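The lavender plate, and other good things to eat off

Sep 2, 2023

I have wanted to write about plates for ages, and this morning the white table had enough colour on it to make me finally sit down and do it.

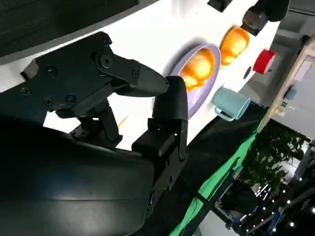 Why I gave up on matching sets

For years I ate off plain white. I had a boxed set, everything the same, and I was quite proud of it when I bought it. It stacked beautifully. It also made every meal look as if it had been served in a conference centre, and once two of the bowls had chipped I found I didn't mind at all, which told me something.

The lavender plate was the first coloured one I bought. I found it in Caltutley, in the shop that used to sell curtains, at the bottom of a basket marked as seconds. I turned it over twice looking for the fault and never found it (if anybody knows what makes a plate a second when it looks perfectly fine, please do tell me). It cost 4 pounds. I carried it home wrapped in my cardigan and had toast on it straight away, and I can still remember how pleased I was with that toast!

What I love about it is the rim. It's wide and it stands up properly from the middle, so there's somewhere for your thumbs to go when you carry it, and a runny sauce stays where you put it. I am a person who spills, and I need a plate that takes this into account. The flat modern ones with hardly any edge look very smart in a cupboard and then you try to walk across a room with peas.

Orange on lavender

Now the colour. I would never have put orange and lavender together on purpose. I don't wear either of them and I wouldn't paint a wall in them. But put something bright and glossy and orange in the middle of that plate and it lights up — it really does look as though somebody has switched on a lamp underneath. I get a daft amount of joy out of it.

I've tried it with all sorts since. Apricot halves are wonderful. Slices of peach, very good, especially when they've been sitting in their own syrup. Carrots only work if they're glazed, and you have to be generous with the butter. Marmalade on toast is a bit of a let-down because there's so much brown round the outside. Orange jelly is the champion, no question, and I make it more often than a grown adult probably should.

The jelly, for those who keep asking, is very simple. I use fresh juice, strained through a fine sieve until there are no bits left, and leaf gelatine. I can't get on with the powder. The leaves want a proper soak in cold water, then a good squeeze, and then they go into a little of the juice that you've warmed in a pan with the sugar. Don't let it boil. Stir until you can't see any trace of the gelatine, pour in the rest of the cold juice, and put it into small moulds. Teacups will do if you haven't got moulds, and I like the round shape they give. I use 400 ml of juice and 4 leaves for a jelly that stands up by itself but still has a good wobble. Leave it overnight if you can bear to.

Getting it out is where people lose heart. Dip the mould in hot water while you count to five, no longer, put the plate on top, turn the lot over and give it one firm shake. If you wet the plate first you can nudge the jelly into the middle afterwards. I learned that from the back of a very old recipe leaflet and have been grateful for it ever since.

The mug situation

The pale teal mug came later, and I didn't choose it for the plate at all. I wanted a mug with a handle I could get my fingers through. I have quite big hands, and so many handles seem to have been made for dolls! This one has a nice deep curve to it, and the colour is soft enough to sit next to anything. It's the sort of teal you get on old kitchen cupboards, or on a beach hut that needs doing again.

I bought it at the Mac Giolla sale, which some of you will know. They clear the back room every May and lay everything out on trestles, and you have to be prepared to rummage. I went in for a colander. I came out with the mug, a bread tin, a jug with no lid and no colander, and had a lovely morning.

I did look for a second mug to go with it and there wasn't one. There was a mustard one from the same maker, I think, but it had a line running down the inside and I've been caught out like that before. Tap a mug gently with your fingernail before you buy. A sound one rings, and a cracked one gives you a sort of dull clack. It's a handy thing to know at a sale, although you do get looks.

A bit of red

I always want some red on a table. It needn't be much, a napkin will do it, or a tin, or a bowl of tomatoes at this time of year. Pale teal and lavender on a white top can get rather sugary if you leave them to themselves, a bit like a christening, and a good strong red puts a stop to that. Black does the same job in a quieter way. I used to hide the dark things when I was laying a table, the pans and so on, and now I leave them out and I think everything looks better for it.

The white table itself I bought second-hand, and I dithered over it for weeks. I'd been told that white shows every mark. Well, it does, and so you wipe it! A damp cloth with a drop of washing-up liquid gets most things off. Turmeric is the exception. I've had some luck with a paste of bicarbonate of soda left on for an hour, and then a day or two of sunshine by the window finished it off. Beetroot looks terrifying and comes up with no trouble at all.

And a white top is so kind to colour. I had a dark table before, a big heavy thing, and everything I put on it seemed to sink. The same plate that looked grey and rather sad in the evenings on the old table now looks properly lavender from breakfast onwards. If you've got coloured china that you've gone off, do try it against something white before you give it away. A sheet will do for a test, or the back of some wallpaper.

How many plates does one person need

I've got 19 now. I had to turn them all out of the cupboard when the shelf was being fixed, so for once I know. Of those I use perhaps a handful from one week to the next, and the lavender one is nearly always in the drying rack because I reach for it first. There's a speckled green one that is lovely for eggs. There's a brown one I bought from Erkance when they were closing their little shop, and it makes any soup look like something out of a painting, even the tinned sort. There's a pink one I don't like very much and can't part with.

I don't have any sort of system for storing them. The books tell you to put felt between them, and I did cut some circles out once, but I kept finding them on the floor. Kitchen paper folded in four does very well. The heavy ones go at the bottom, and I try not to stack more than I can lift out with one hand, as the other one is generally holding a spoon.

I wash them all by hand, too. I know, I know. I had a coloured bowl from Zellard that went through a dishwasher at a friend's house every day for one summer and came back looking as if it had been left out on a roof. The glaze had gone all chalky. It might have been the bowl and it might have been the tablets, but I haven't risked it since, and I like standing at the sink with the radio on.

What I'm looking for next

A small dish, please, for butter or for olives, in a yellow that isn't lemon. I've been hunting for one all summer. The yellows I find are either very sharp or nearly beige, and I want the colour of a good custard. I'd also love a second lavender plate, so that 2 of us could have pudding without one person getting the white one and feeling left out. I've been back to the shop in Caltutley more times than I'd like to say, and the basket of seconds is mostly egg cups now.

If you have a plate that you always reach for first, I'd love to hear about it in the comments, with the colour and what you like to eat off it. Last time I asked about teapots and the answers kept me happy for a week. I'm off to see whether there's any jelly left.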